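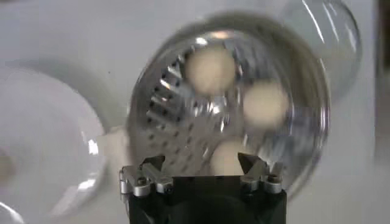 The return of the plug-in steamer

Reading time: 6 minutes

Electric steamers used to live at the back of the cupboard, behind the fondue set. People bought them for broccoli, used them for a month and went back to the saucepan. In Amdale, a town with one good Thai grocer and a long row of takeaways, they have started to come out again, and the reason is buns.

The grocer is Chantharasri, on the corner by the bus station. It sells filled buns from the chiller and plain ones from the freezer, and for years most customers took them home to a bamboo basket over a wok. Bamboo works well. It also needs a pan of the right width, a hob ring to itself and somebody to keep an eye on the water. A small electric pot with a steel basket in the top needs a socket and a bit of worktop.

The principle is simple enough. Water goes in the bottom, the perforated basket sits above it and the lid goes on. Steam comes up through the holes and around the food. A bun needs steam on all sides, and it needs space, as the dough swells while it cooks. Three to a small basket is comfortable. Push in a fourth and they will probably join at the sides, and the skin tears when you pull them apart.

Size matters more than most packets admit. The buns from Chantharasri weigh 87 grams each, filling included, and take 9 minutes from chilled once the water is properly steaming. Frozen ones need longer and should go in without being thawed first, or the bottoms turn gummy. Large bakery-style buns can take twice as long, and the only sure test is to split one.

Most of the trouble people have with steamed buns comes from drips. Steam meets the lid, cools and falls back as water, and wherever it lands the dough goes yellowish and pitted. Bamboo soaks some of this up. Glass does not. The old answer is a clean tea towel wrapped round the lid, with the corners knotted on top so they hang well clear of the heating base. It looks untidy and it works.

Sticking is the other complaint. Squares of baking paper under each bun are the usual cure, cut small so that they don't cover too many of the holes. A thin wipe of oil on the steel does nearly as well. Cabbage leaves are good too, and can be eaten afterwards.

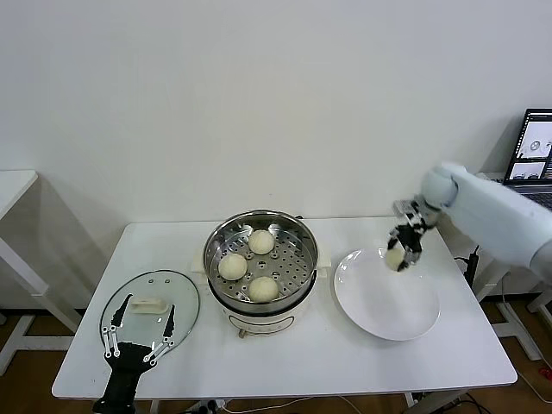

Ratree Mahawong puts neither paper nor oil under hers. She leaves the buns in the basket for 2 minutes after switching off, with the lid tilted, and says they let go of the metal by themselves. Taking the lid straight off is the mistake, in her view: cold air hits the dough all at once and the tops wrinkle. "My mother opened it a finger's width and walked away," she says. "I do the same, only I stay and wait, because I'm hungry."

The tilted lid makes sense to anyone who has watched a smooth bun collapse into something like a walnut. Sudden cooling is one cause. Dough left to prove for too long is another, and no lid will put that right.

When the lid does come off, tip it away from you, and have a clear space beside the pot to put it down. Glass lids are heavy for their size and will slide on a wet worktop. Lift the buns with tongs or a flat spoon. Fingers are quicker but the steel stays hot for some time.

Fillitz, the kitchen shop on Amdale high street, has cleared a shelf for small steamers, and the Druvesico is the one it reorders most. It is a basic pot with no timer. Whatever you buy, check that the basket lifts out for washing. Flour paste dries hard in the holes, and a soak followed by an old toothbrush is the best way to shift it. Limescale in the base comes off with white vinegar and water, left for an hour and rinsed twice.

Cooked buns keep for a day or so in the fridge, covered. Steam them again to warm them through. The microwave will do it too, under a damp piece of kitchen paper, but eat them quickly, before they go tough.

Last updated: October

Contact the food desk | © All rights reserved | Back to top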